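From: Barrett Halvorsen
To: Grunda old hardware list
Date: 2021-06-28
Subject: Re: bringing a tower back, where to start?

On the Grunda list, Horrocks wrote:
> I've been handed an old workstation tower and I'd like to get it
> going again for the Brurevel swap in September. It has two banks of
> memory slots and I have no idea which ones to fill first. Also, do
> I have to take the power supply out to get at anything? I don't
> want to wreck it before I've even turned it on.

Welcome to the club! I love these big old towers, and no, leave the power supply where it is. Unplug the cord, lay the case on its side, take the panel off, and you can get at pretty much everything from above. The one on the bench at Grokside is a Dell workstation board, so it may be a lot like yours (two banks of slots, with the socket sitting between them). 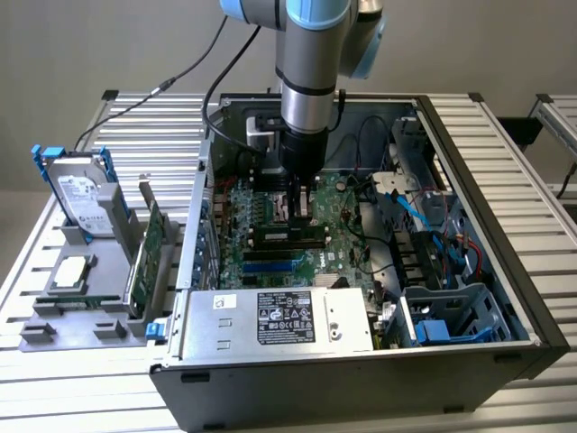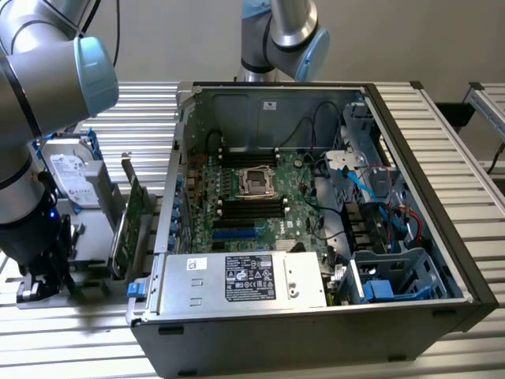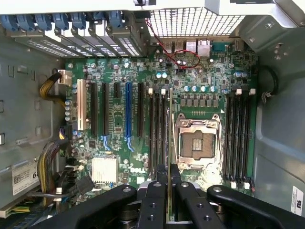 Anyway, memory. Look for a little diagram on the inside of the side panel before you do anything else, or dig up the service manual for your exact model. I skipped that on my first one and spent 2 evenings moving sticks from slot to slot — all it did was beep at me. Start with the smallest set the manual allows, get it to power up, then add the rest.

Line the notch up before you push. Open the latches, set the stick in straight, and press on both ends until it clicks. It takes more force than you'd like the first time, so don't panic! If the latch won't close, pull it out and look at the notch again.

Be super careful around the CPU socket if yours is open. Those pins bend if you so much as breathe on them, and I've got a board in the closet to prove it. Keep the plastic cover if you have one.

I have a bag of 12 spare sticks and they're yours for $30 if they match what your manual asks for. Send me the part number off one of yours and I'll dig through them this week.

Oh, and the swap table form wants your member number. Mine's 2759 if they ask who sent you.

Barrett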